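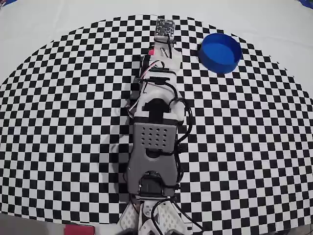
Leave the wires where we can see them

Mar 3, 2014
By Gaétan Grewal

Every few months someone at our workshop in Hindell proposes a cover for the arm. A shell, a sleeve, something smooth to hide the cables. I have voted against it each time and will do so again in October.

I know the case for it. Visitors like a clean shape, and loose cable can catch on things. The quote we had from Soketero was 1,525 for a moulded casing, fitted, and I don't think the price was unfair.

But I teach beginners. When a joint stops moving, the first thing I ask them to do is follow the cable from the servo with a finger. They can do that on a bare arm. On a covered one they would need a screwdriver and 50 minutes of my time before they had learnt anything.

The same goes for circuit boards. A board bolted on in plain view gets looked at. People ask what the pins are for.

If the cables are untidy, buy some ties and spend an afternoon on them. I would sooner put the money towards spare servos, and a second checked mat for the other bench.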